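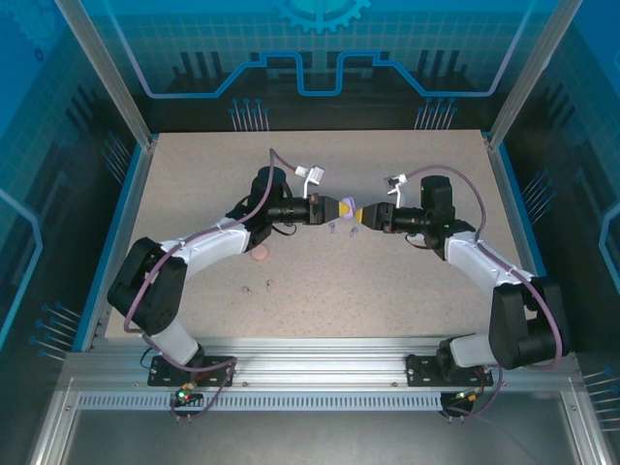 Usha Rajan starts each morning at the front of the cell with a hex key and a torch. She works along the rail from left to right, checking the bolts on both mounting plates before either arm is powered up. A plate that has shifted by a hair will put every pick out, and the fault can take all day to find.

The cell is at Grutham, on the edge of Clestdale, and has been in use since March. It has logged 1,094 hours. In that time Rajan has replaced two wrist cables and three sets of fingers, and she keeps the old ones in a drawer to compare wear.

Fingers are the part she watches most. They are meant to give a little when they close, and once they stop springing back they come off. She tests them with a ball, closing slowly and looking for any slip at the pads.

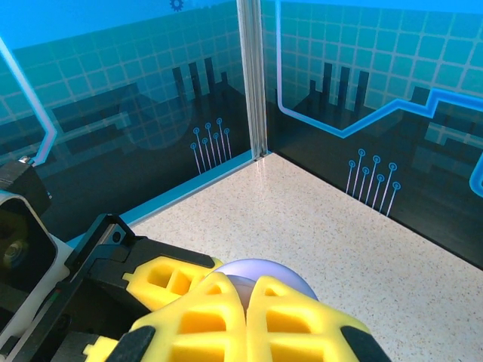
The yellow lattice fingers closed on a ball inside the cell.

Her colleague Ashwin Ramasamy looks after the software side. He re-zeroes the joints after any repair and runs both arms through a set of slow moves - first alone, then together.
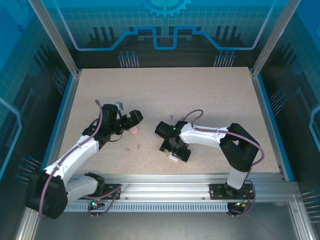

Cable routing took longer to settle than anything else. The first layout, copied from a cell at Indthorpe, held the cables tight to the joints and they chafed. Rajan now leaves slack wherever a joint has to turn, and the purple cable arcs well clear of the left arm on its way to the wrist. Ramasamy wanted it shorter. They tried that for a week, lost a connector, and went back.

The next job is a new set of clips from Surdu, to be fitted when the cell is shut down for its service.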